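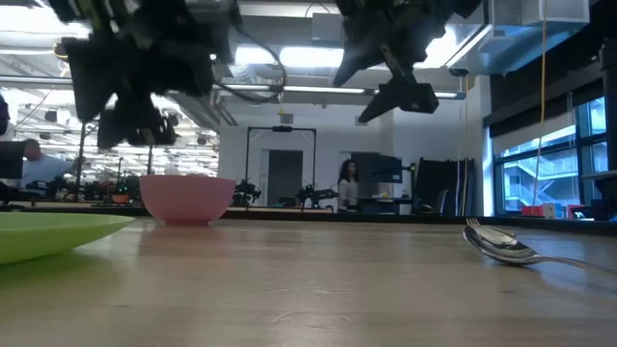
Plato verde, bol rosa, cuchara y tenedor sobre la mesa.

Escribo esto deprisa porque si lo dejo para luego se me enfría el enfado. Tema: las historias por entregas que no se acaban. Las abandonadas. Las que llevan el cartelito de "en pausa" desde agosto y ahí siguen.

Acabo de releer Vukosgate. Entera, o sea, lo que hay. 433 páginas si la pasas al lector, y se corta en mitad de una conversación en la escalera. Ella le dice que tiene que contarle una cosa. Punto. Fin. La segunda vez que la leo sabiendo perfectamente que se corta ahí, y la segunda vez que me quedo mirando la pantalla como una tonta.

Y claro, en los comentarios lo de siempre. Medio foro pidiendo que vuelva, el otro medio diciendo que la autora no nos debe nada, que es gratis, que te calles. Bueno. Pues yo creo que las dos cosas son verdad y que aun así hay que poder hablarlo.

A ver. Gratis sí. Nadie cobra por esto, casi nadie. Escribir un capítulo semanal después del trabajo es una barbaridad, yo lo intenté y duré 2 capítulos. Dos. Mi respeto total. Pero cuando publicas por entregas estás pidiendo algo a cambio, aunque no sea dinero: que volvamos. Que nos acordemos de quién era el primo, de por qué no se hablan, de la carta del capítulo cinco. Eso es tiempo de la gente. No es una deuda, vale, no voy a usar esa palabra. Es trato. Confianza, si quieres.

Lo que pido es muy poco. Una nota. "No voy a seguir, lo siento, acababan juntos". Ya está. Con eso yo duermo. La autora de Celter lo hizo el año pasado, un párrafo feísimo, sin corregir, contando a lo bruto cómo terminaba todo, quién mentía y quién se quedaba con la casa. Y os digo una cosa: lo he releído más veces que muchos finales de verdad. Le escribimos una cantidad enorme de mensajes dándole las gracias. Ni un reproche, que yo viera.

Ahora lo incómodo. También tenemos culpa los lectores. Wiegand tenía 13 capítulos cuando la descubrí y era de lo mejor que había en la web, romance lento, lentísimo, de los de rozarse la mano en el capítulo once. ¿Comentarios? Cuatro gatos. Y la mitad ponían "más" . Así, "más". Ni un hola. Yo misma leí los trece de una sentada sin dejar una palabra, que conste. Luego desapareció la historia y todas llorando. Pues haber dicho algo antes, haberlo dicho yo.

Hay quien solo lee historias terminadas. Filtro de "completa" y a correr. Lo entiendo, de verdad, y hay meses que lo hago. Pero si todo el mundo hace eso no se termina ninguna, porque la autora sube el capítulo tres y no hay nadie al otro lado. Es el pez que se muerde la cola y no sé cómo se arregla. Alguien tiene que leer los primeros capítulos y arriesgarse al disgusto.

Lo que no compro es lo de terminar por terminar. Me ha pasado con Grurkura, que llegó al final, sí, aplausos, 335 comentarios en el último capítulo, y el último capítulo era un resumen con boda. Personajes que llevaban meses sin poder estar en la misma habitacion y de pronto bailando. Prefiero el párrafo feo de Celter. El párrafo feo por lo menos no disimula. La boda esa estaba escrita con ganas de irse a la cama, y se nota, y da más pena que el silencio.

¿Que soy exigente con algo que me regalan? Seguramente. Me lo van a poner en los comentarios, ya lo veo venir. Pero se puede agradecer un regalo y querer saber cómo acaba.

Propuesta concreta, por si me lee quien lleva la web: una casilla. "Historia cerrada sin final", y debajo un hueco para que la autora ponga lo que quiera, una línea o veinte. Opcional. Sin avisos ni presiones. Y quitar de una vez el "en pausa" automático, que lleva a engaño y hace que entremos a mirar cada dos por tres.

Me voy, que tengo un capítulo pendiente de otra que va por el seis y hoy sí pienso comentar. Si habéis leído Vukosgate y teneis teoría sobre lo de la escalera, ponedla abajo. Yo digo que la carta la escribió ella.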